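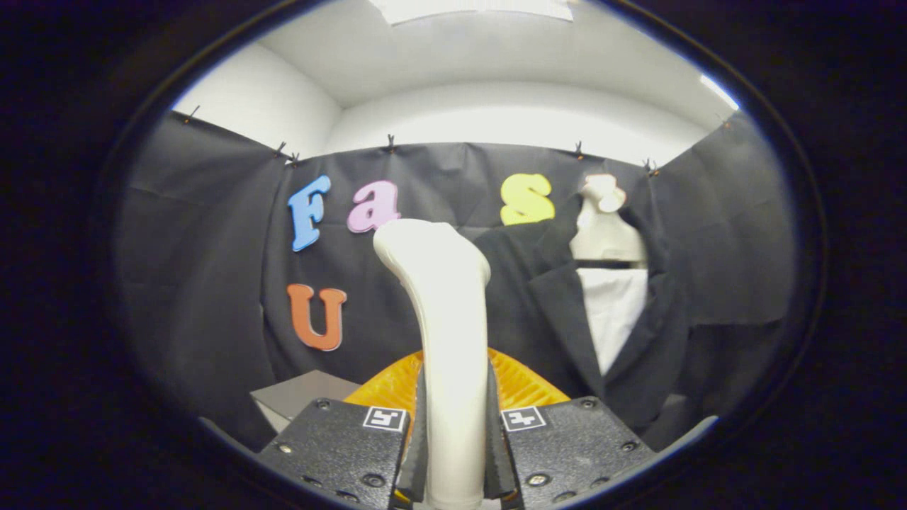 Open day at Flitbridge: questions for Sioned Powell

The gripper bay was the second stop at the Flutdale open day on December 16, 2018. Sioned Powell, who runs the handling work there, took questions between demonstrations.

The test piece was white and bone-shaped, held upright by its shaft. "A narrow shaft and a wide, curved top is an awkward load," Powell said. "The weight sits off the line of the grip, so the piece wants to turn."

Each finger is a thick dark plate with a narrower black pad along its inner edge and a square marker near the top. "The markers give us the opening between the fingers — we read it from the video and don't fit a separate sensor."

Her group has logged 400 grasps since May, 54 of them on curved pieces. Asked about the foam letters and the dressed mannequin behind the work, she kept to the software. "It has to find the fingers whatever is behind them."

Angharad Rowlands of Ifans asked about pad wear. Powell said pads are changed after 134 grasps, and that a softer compound is on order from Zilalano.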